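# Why do shops put cans in lines?

Have you ever taken a drink from a shop fridge and seen the next can slide forward, as if it wanted to be chosen too? At the Kekix museum shop, where I help, children ask me about this very often. So I have written the answer down.

First, a word. The long narrow spaces where cans stand one behind another are called **lanes**, the same as the lanes of a swimming pool. Swimmers stay in their own lane so they do not bump into each other. Cans do the same.

## One lane, one kind

The most important rule is simple: each kind of drink gets its own lane. If you mix them, a person who wants lemon may have to take out two colas and an orange to reach it. Then the cans go back in the wrong order, and the next person has the same trouble.

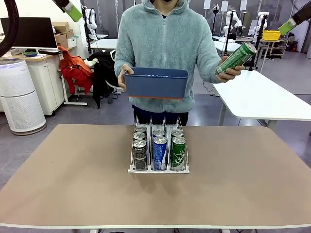

Sorting is easier when you let your eyes do the first part of the work. Before you read any words, look at the colour. You can do this with a small tray on a table: black cans go in one lane, blue cans in another and green cans in the third. If you are holding a green can, you know at once which lane it belongs to. After that, read the name to be sure, as two different drinks can have nearly the same green. The walls between the lanes can be clear, like window glass, and then you see the sides of the cans as well.

## Why do they stay at the front?

Some trays slope down a little towards the front, so the cans slide by their own weight. Other trays have a spring with a pusher behind the last can. When you take one can, the spring pushes the rest forward. And some trays are flat, and a person must move the cans by hand.

At the front there is always something to stop them, for example a wire or a small wall. Without it the first can would fall on your foot - and a full can is heavy!

## Old ones first

Food and drink have a date printed on them. When new cans arrive, the shop worker puts them at the **back** of the lane. The older cans stay in front and are sold first. In December our shop gets many more visitors, and we fill the lanes again every 30 minutes.

## Try it at home

You need 7 clean, empty tins or plastic cups in two or three colours, and a few rulers or strips of card.

1. Lay the rulers on a table to make your lanes.
2. Choose one colour for each lane.
3. Put the cups in, one behind another.
4. Ask somebody to "buy" one from the front.
5. Move the others forward and put a new one at the back.

You can also try it with toy cars. They roll better than cups, but they are more difficult to stop.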